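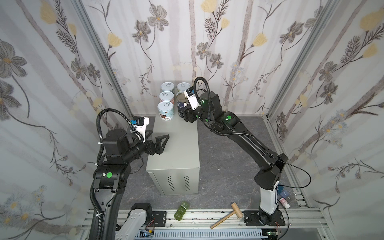
Our two-arm cell, right gripper on the dark can, left one open and waiting.

Does changing the wallpaper between recording sessions really help a policy generalize?

Asked by Matvii Vasylenko, Dec 21, 2021

We're teaching a pair of arms to pick one can out of a group and hand it over. All our demos are teleoperated, 112 of them so far, and until last month every one was recorded against bare gray metal. The trained policy did great in the enclosure and fell apart as soon as we moved it to the bench next door. Somebody at Lendano suggested lining the walls with busy patterns and swapping them often. We put up the flowers first and I love how it looks, but I'd like to know if this is a real method before I buy more rolls! Also, how many patterns are enough? The camera on each arm sees a lot of wall when the wrist tilts.

3 answers

Telmo Barroso
Yes, do it! We ran almost this same test at Pundmont in June and it was the most fun I've had with a result all year. Same task, same number of demos, two training sets: one with a plain background, one split over 9 different wallpapers. Then we tested both on a pattern neither had seen. Plain got 13 percent of its grasps. The mixed set got 71 percent, and most of the misses were the fingers closing a little early, so the arm at least knew where to go.

Two things to watch. Change the paper in the middle of a session too, or the policy can tie a pattern to whatever else was different that day (light, operator, can layout). And keep one pattern out of training completely for testing. We forgot the first time and had to redo a whole batch.

Your odd-colored can worries me more than the walls. If the target is always the dark one, you may be training a dark-can finder. Swap the target around and see what happens.

Ignacio Moya
+1 to swapping the target. Peel and stick paper is easiest, the other kind bubbles at the corner posts.

Demetrio Moya
We just did it in software, cut out the background and pasted in 1,485 random photos. Works ok on the fixed camera. On the wrist cameras the edges around the fingers came out bad and it got worse, not sure why. Might be our masks. I'd try real paper for those if you have the time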